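Homework for grippers

The first thing Ainhoa Calvo asks a new helper is what's on the kitchen table. Her group at Teltum has spent the year teaching robot arms to pick up ordinary things in ordinary homes, and she has come to love clutter.

The method, called Plurudow, skips the robot at the start. People move objects with gripper tools held in their own hands, and the tool's camera records each grasp from close up. Only later does a policy trained on those recordings run on an arm. It's a lovely shortcut, and the result that came out in September is the best argument for it so far.

Calvo and her colleague Tarmo Stankevičius trained two policies. One saw 2000 grasps from a single lab bench. The other saw just 400, spread over 50 homes. On fruit neither had met before, the home-trained policy won easily – and it lost far fewer soft tomatoes along the way!

"Tablecloths did it," says Stankevičius, only half joking. Printed leaves and flowers had fooled the bench policy again and again, and it would close its fingers on a pattern. 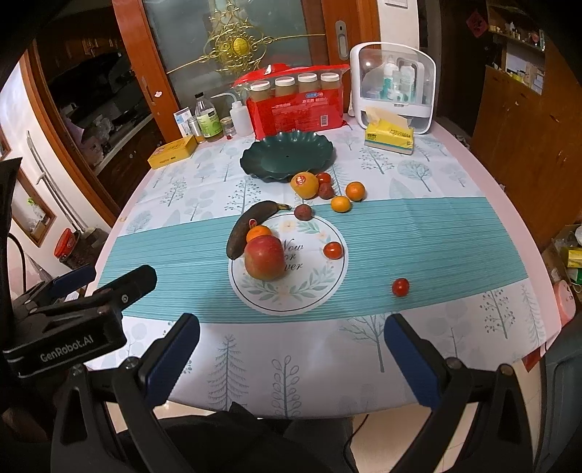 Gripper fingers at the edge of a fruit-strewn dining table, with a printed tablecloth underneath.

Bananas are still trouble, as are citrus fruits that touch each other. The group is now collecting a second set, 1030 grasps with both hands working together, and Calvo hopes to have an arm trying them by Friday.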